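Greifdaten sammeln: wie viele Versuche braucht man wirklich?

Forum > Robotik > Lernverfahren und Daten

kabelbinder_ms
Wir haben seit Frühjahr eine Zelle laufen, die Griffe in die Kiste sammelt, automatisch gelabelt über die Greiferöffnung nach dem Anheben. Stand heute 1627 Versuche. Mein Chef hat auf einer Messe die Leute von Ovama gehört und meint seitdem, das müsse reichen, um bis Oktober ein Netz zu trainieren, das »alles« greift. Ich glaube das nicht. Meinungen?

grundrauschen
Kommt darauf an, was in den 1627 drinsteckt. Wenn es dreimal die Woche dieselben Teile in derselben Ecke sind, hast du einen sehr teuren Zufallsgenerator. Welche Quote?

kabelbinder_ms
38 Prozent erfolgreich, mit zufälligen Greifpunkten plus ein bisschen Heuristik aus dem Tiefenbild. Zwei Kisten nebeneinander, Teile aus dem Spielzeugregal und was sonst rumlag.
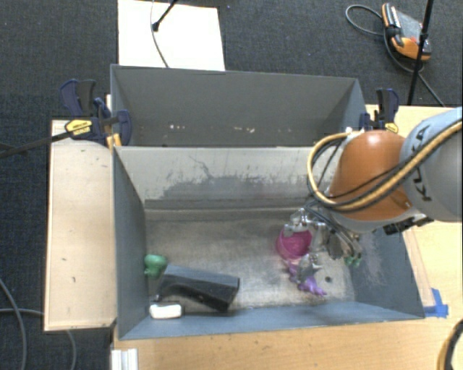

Mir geht es vor allem um die Labels. »Greifer nicht ganz zu« heißt bei uns Erfolg, und das halte ich inzwischen für den eigentlichen Fehler. Bei harten, kompakten Teilen mag das gehen. Aber ein Becher wie der pinke, bei dem ein Teil des Greifers oben über dem Rand hängt und ein Finger weiter unten über der lila Figur liegt — was soll das Label da bedeuten? Becher? Figur? Beides? Das Netz bekommt eine Eins und lernt irgendwas.

t_jayasinghe
Sehe ich entspannter. Bei Jalon haben wir genauso gelabelt, und das Rauschen mittelt sich raus, wenn man genug sammelt. Lieber schmutzige Labels in Masse als saubere in homöopathischer Dosis.
Tanvir Jayasinghe

grundrauschen
Nur mittelt sich ein systematischer Fehler eben nicht raus. Wenn Doppelgriffe immer als Erfolg zählen, wird das Netz Doppelgriffe suchen. Hatten wir bei Grundum, hat uns zwei Monate gekostet.

t_jayasinghe
Dann wiegt man halt nach.

kabelbinder_ms
Waage unter der Kiste ist bei uns schwierig, die Kisten sind mit Zwingen aneinander fixiert. Müsste ich alles neu aufbauen.

s_ayele
Differenzbild vor und nach dem Griff, fertig. Arm raus, Bild, vergleichen, was fehlt. Kostet pro Versuch 3 Sekunden. Wir machen das im Projekt Mekonnen so und werfen alles weg, wo mehr als ein Objekt fehlt. Wegwerfen ist übrigens umstritten, mein Kollege will die Fälle als eigene Klasse behalten.
Sosina Ayele

grundrauschen
Der Kollege hat recht.

s_ayele
Hat er nicht, aber das diskutieren wir intern schon lange genug.

kabelbinder_ms
Differenzbild probiere ich. Am »alles« aus der Chefetage ändert das nichts. Solange nur Teile aus unserem Regal in der Kiste liegen, würde ich keinem Kunden eine Quote für seine Teile nennen. Hat jemand Zahlen, wie stark die Quote bei unbekannten Objekten einbricht? Bitte gemessene, keine aus dem Prospekt.

t_jayasinghe
Gemessen ja, veröffentlichen darf ich sie nicht. Schick mir eine PN.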